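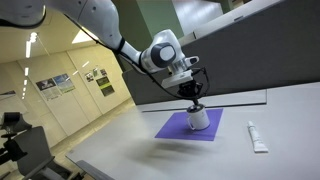
Gritley council votes to keep office mugs, narrowly

GRITLEY - Town employees may go on drinking coffee out of whatever they like, the council decided Wednesday night, after two hours of debate on a proposal to replace every personal mug in the municipal building with a standard model.

The measure failed 4-3. It would have cost $652, less than the town spent last year repainting a bench.

The idea came out of a February inventory of the second-floor kitchen, which turned up 113 mugs in a department of 30 people. Nineteen of them had no known owner. One had been holding the door of the supply closet open since before the current mayor took office, and was entered in the inventory as equipment.

Councilman Derek Plekberg, who sponsored the proposal, said the cabinets no longer closed and that the dishwasher was being run three times a day. He proposed one plain mug per employee, numbered on the bottom, with a sign-out sheet for visitors.

"I am not against mugs," Plekberg told the room, in what several people present took to be a sign that the evening would be a long one.

Opposition was led by Saadet Şimşekoğlu of the permits office, who has worked in the building long enough to remember the last attempt at kitchen reform, a shared butter dish. She brought her own mug to the lectern and drank from it while waiting for her turn.

"People come to my window angry about fences," she said. "I would like to have my own cup for that."

Public comment ran past nine o'clock. A resident of Canpolat Street asked whether the numbered mugs would be dishwasher safe. Another wanted to know when the potholes on Javimton Road would come up, and was told they were on the agenda - after the mugs.

An amendment to limit each employee to two mugs, with a third allowed for soup, drew some interest but died without a second. So did a suggestion from the finance office that the ownerless mugs be sold. Their value was put at $19, before the cost of the table.

The council did agree that unclaimed mugs will go into a box by the back stairs until the end of the month, and then to the thrift store. By the next morning, four had been claimed, two of them by the same person.

The Javimton Road item was held over to the next meeting.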